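**Arm on the mixed returns bench, what changes for us?**

**stusden_shed:** We went over in May. The arm at Bindetwood now picks the small mixed toys out of the bin and the people who did that are on checking and packing. 486 items on a shift, they tell us. Same pay, 10 of us before and 10 now.

**kettle_on_at7:** Same at Lonthorpe, except we went from 13 to 10. They called it natural turnover. Posts weren't filled.

**stusden_shed:** Not the case here so far.

**packline_b:** My wrists are better for it. I did sorting for 7 years and wouldn't go back.

**kettle_on_at7:** Fine, but who clears it when it stops? We do, and it isn't in the job description.

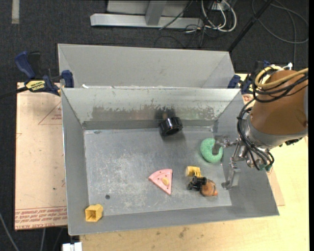
**packline_b:** Ask for it to be put in, then. Dissanayake fitted ours and gave two of us a morning's training. We got a grade for it after the union wrote in.

**kettle_on_at7:** A grade for two people. The rest just stand and wait for them.

**stusden_shed:** We rotate it, a week each. Slower at first, and the supervisor didn't like it. Is yours written down anywhere, packline?

**packline_b:** Yes, on the shift sheet. I'll copy out the wording tonight.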